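Small Counter, Many Cups: Arranging a Self-Service Drinks Corner
Project report, Service and Hospitality module
Author: Kristýna Mikuš

1. Why I chose this topic

In our module every student had to choose one small work place and study how it is arranged. Most of my classmates chose a kitchen or a reception desk. I chose a drinks corner, the sort of counter where a guest takes a cup and prepares something to drink without asking the staff. I worked in the Walcombe café during last summer, from June, and there I was responsible for filling up the cups. I remember that I was often annoyed by this task, so I wanted to look at it properly.

My question was simple: how should cups and glasses be stored on a narrow counter, so that a guest finds the right one and the person who fills it up does not lose time?

2. How I worked

First I drew the counter at Walcombe from memory and asked my former colleagues to correct the drawing. Then I visited a second place, Ludia, which is smaller and has only one person at work in the morning. In both places I wrote down each time somebody took a cup or a glass. Altogether I have 793 entries in my notebook. I also gave a short list of questions to guests, and 38 of them returned it to me.

I did not measure the time with a stopwatch. My teacher suggested it, but I found that people hurry when they see one, and after the first morning I put it back in my bag.

3. What I noticed

Paper cups are the most used. Guests take them even when they stay and sit down, and when I asked, several wrote that they did not know if the glasses were for them. At Ludia the glasses stood behind the till, and I think this gave the wrong message. When they were moved to the open counter, on a tray, more guests took one.

The second thing is the direction of the cup. A cup stored with the bottom up keeps dust out of it, and the guest holds it by the outside and does not put fingers in. But paper cups in a stack like to stick together. The guest pulls, two cups come out, and one goes back, often touched on the rim. I saw this so many times that I made a separate page for it. It helps to hold the stack from below with one hand and to lift the rim gently with the other. Filling the stack only to half also helps, although then it must be filled more often.

Clear plastic cups have another difficulty. They are light and fall over easily, so they need a holder with walls, and it is better if they have their own compartment. At Walcombe we mixed them with the paper ones when we were busy, and the next person always had to sort them again.

Cables are a problem which I did not expect to write about. Both counters had sockets at the back, exactly where the trays should be. I moved one tray three times during my practice and never found a really good position for it.

4. My proposal

Cups belong in one holder, divided by type. Glasses stand beside them, upside down on a tray with a rim, in one row, because in two rows the back ones are never used. Bottles and syrups go to the far end. Bowls should have their own shelf, if there is one. Small things such as stirrers need a box that is low enough to see into.

The drawing with measurements is in Appendix 2. The holder which I recommend for the Drerlow counter must be washed every evening, also inside the compartments.

5. Photographs
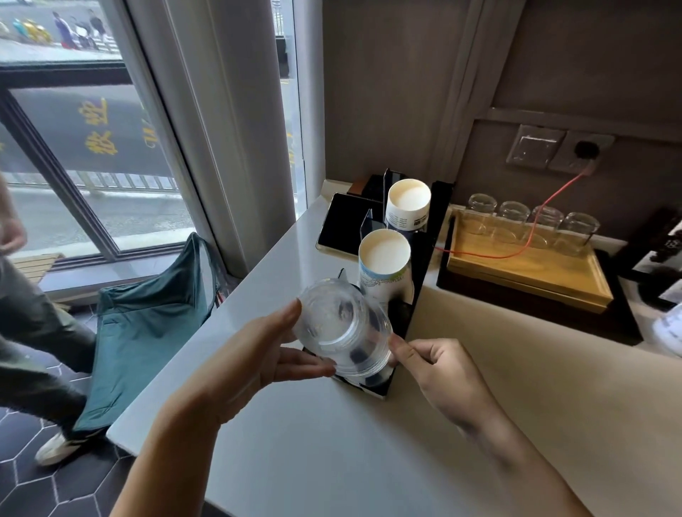
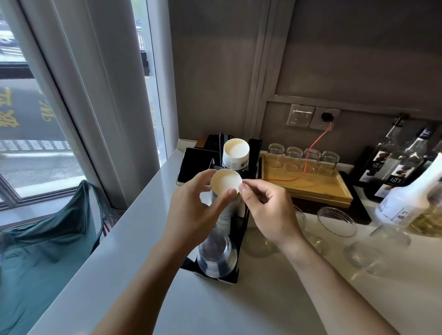
Figures 1 and 2. Handling cups at the holder, with four glasses upside down on the tray. Figure 1: clear plastic cup. Figure 2: white paper cup.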